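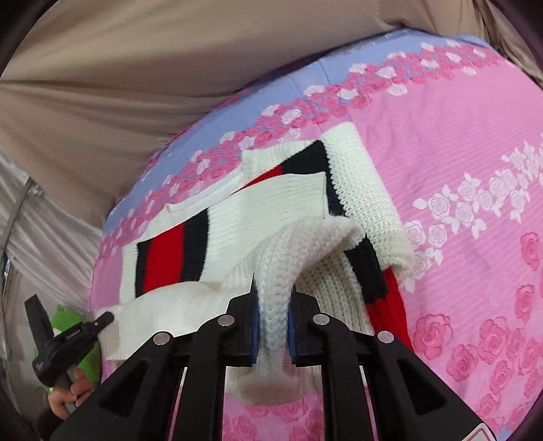 Selon Saadet Başaran, on ne comprend rien à la maille tant qu'on n'a pas défait un rang de ses propres mains, et elle ajoutait volontiers que les meilleurs élèves de son cours étaient ceux qui avaient un jour ruiné un pull au lavage.

Chapitre 2
La maille et le fil : pourquoi un tricot s'étire

Je commence donc ce chapitre par un petit devoir, et j'espère que vous me le pardonnerez. Prenez un vieux tricot, de préférence un que personne ne réclamera, et une chemise de coton ordinaire. Tirez doucement sur l'un, puis sur l'autre, dans la largeur d'abord, dans la longueur ensuite, et enfin en biais — c'est le biais qui réserve les surprises, surtout du côté de la chemise. Notez ce que vous sentez sous les doigts avant de lire la suite.

Dans le chapitre précédent, nous avons parlé du tissage : deux systèmes de fils, la chaîne et la trame, qui se croisent à angle droit. Le tricot procède tout autrement. Un seul fil peut suffire à former toute l'étoffe, en boucles passées les unes dans les autres, rang après rang. Quand on tire, les boucles se déforment bien avant que le fil lui-même ne s'allonge, et c'est de là que vient presque toute la souplesse d'un chandail. Une laine très peu élastique donne ainsi un vêtement qui l'est beaucoup (mes étudiants ont toujours du mal à me croire la première fois).

Les côtes méritent qu'on s'y attarde. En alternant des colonnes de mailles endroit et de mailles envers, on obtient une surface en relief qui se resserre d'elle-même au repos et s'ouvre largement sous la traction. On les place donc aux poignets, à la taille, au col, et parfois sur tout le vêtement quand on le veut près du corps. Les rayures, elles, demandent simplement de changer de fil en début de rang, mais il faut que les deux laines aient une grosseur et un retrait voisins, faute de quoi la bande fronce au premier lavage. Nevzat Uçar, à qui je dois les croquis de la fin du volume, garde dans un tiroir un échantillon 100 % laine qui a perdu 41 % de sa largeur, et il me l'a prêté bien des fois pour mes cours.

Nous verrons d'abord la géométrie de la boucle, puis les armures de base, jersey, côtes et point mousse, avant d'en venir au feutrage et à l'entretien. Gardez votre vieux tricot à portée de main, nous en aurons encore besoin pour l'exercice de démaillage.

Dernière mise à jour : janvier
Éditions Boldale — Contact — Tous droits réservés — Haut de page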